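Basance Opens Up Its Setup and Care Routine for the Two-Arm Table Cell

URNTHORPE, September 6, 2018 – I look after the two-arm kitchen cell at Basance, and I've been asked to write this release myself, so please forgive me if it sounds more like a workshop chat than an announcement! The news is simple enough. Starting today we're giving away the full setup and care routine for the cell, the same one we use every morning at our Urnthorpe shop, as a free download for anyone running a pair of arms over a table.

We call the cell Kozan. It handles small household things all day long, passing them from one gripper to the other, and that kind of work is hard on fingers, wrists and cables. When we first got it going in May I kept my notes on scraps of paper taped to a cabinet door. Those notes grew into a routine with 33 checks, and the whole thing now takes me less time than my first coffee (I'm a slow drinker, but still).

Most of the questions we get are about the handover. If the two grippers don't agree on where the middle of the table is, you get one hand pulling while the other is still pushing, and sooner or later a finger gets bent. So the first job after power-up is to bring both arms down slowly, close them on something small and look hard at how the fingers line up. I do it with the table laid out for work, board and bowl and cup stand and all, so the arms have to live with the same clutter they'll meet later on.

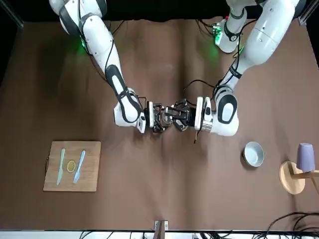 Kozan's two grippers meet over the cloth with a small object held between them.

After that come the cables. I run each arm through its widest reach and watch the loops – too tight and they tug at the wrist, too slack and they snag on the elbow. Then I check the finger fittings with a hand driver, wipe down the white shells and smooth out the cloth. I don't chase every wrinkle. A few soft folds are fine, but a ridge under the board will tip it, and then your positions are off before you've even begun.

The download also covers what to do when something does go wrong. We logged 926 handovers while putting the routine together and stopped the cell 2 times for a finger swap, and both swaps are written up step by step, including the one where I put the new finger on backward. There's a page on re-zeroing the wrists too, which I'm a bit proud of.

Everything is in Zoton, our shop notebook program, and there's a plain printed version for people who'd rather have paper next to the machine (I would!). It runs to 143 pages with the wiring charts, though the daily part fits on a single sheet.

The routine is available now from the Basance front desk in Urnthorpe or through the downloads page on our website. If you run a similar cell and do any of this differently, please write in through the same page. I read all of it, and the section on cable loops could still use some more work.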